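# Review: Trosum, a sim-only grasp training method for kitchen objects

Trosum is a training recipe for two-finger grippers, released with code, a set of simulated kitchens and a pretrained policy. The write-up is by Tincuța Coman and Smaranda Mocanu. I ran it in July on one workstation and read the paper alongside. My review covers the method and the released package. I have not tried the policy on a physical arm.

The idea is simple enough to state in a paragraph. Most grasp policies are trained on a reward for lifting the object. Trosum adds a second term that penalizes extra closing force once the object stops sliding between the fingers. The policy gets a wrist view and the finger positions. It has no touch input. The authors claim it learns when to stop squeezing from the finger positions alone, and most of the paper is an argument for that claim.

## Setup

Installation took me most of a morning. The simulator bindings want an older compiler than the one I had, and the readme says so only at the very end. After that the demo ran on the first try. There are 4 kitchen layouts and 230 objects, and you can add your own if you have a closed mesh and a mass value.

The object meshes are coarse. The authors say they cut the face count to speed up contact solving, and training is fast for a package of this kind. The cost is that a rounded object touches a flat finger on a facet, where a real one would touch at a small curved patch. That makes some holds more stable than they should be.

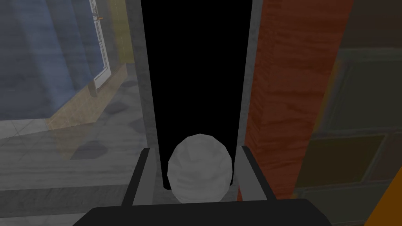
*Wrist view from a kitchen layout, with the low-poly egg shape held between the fingers.*

I think this is the weakest part of the package, and the paper gives it two sentences. I replaced the egg mesh with a finer one and ran the pretrained policy for 400 trials on each version. Lifting worked about as well on both. Rotation in the grip was clearly worse on the fine mesh, mostly in the moment after the fingers close. Retraining on the fine mesh fixed a good part of it and took much longer – overnight instead of an afternoon.

## Does the force term do anything?

Yes. I trained 2 policies from the same seed, one with the term and one without. The one without it closes hard every time, whatever it is holding. The one with it backs off on light objects and keeps a firmer grip on heavy ones. The difference shows up in the logs as well as on screen.

What I could not confirm is the explanation. Coman and Mocanu say the policy reads the object's resistance from how the fingers slow down. It could also be recognizing the object in the wrist view and recalling a force for it. Their test for this is to swap textures between objects. Shape stays the same in that test, so the policy could still go by shape. I gave the egg shape the mass of a full jar and the policy gripped it too lightly on most tries. One object is not a proper study, but I would want to see that experiment in the next version.

## Comparison

I have used Britico for similar work. It has better contact and much plainer rooms, and it is slower. If you care about cluttered backgrounds in the wrist camera, the Trosum kitchens are the better choice. If you care about what happens at the fingertips, use Britico or bring your own meshes.

## Verdict

The force term is worth taking even if you ignore everything else. It is a short function and I have already moved it into our own training code. The scenes are good for vision work. I would treat the published grip results with care until somebody repeats them with finer meshes and mismatched masses.

Documentation is thin. The config file has several options that are not explained anywhere, and two of them appear to do nothing.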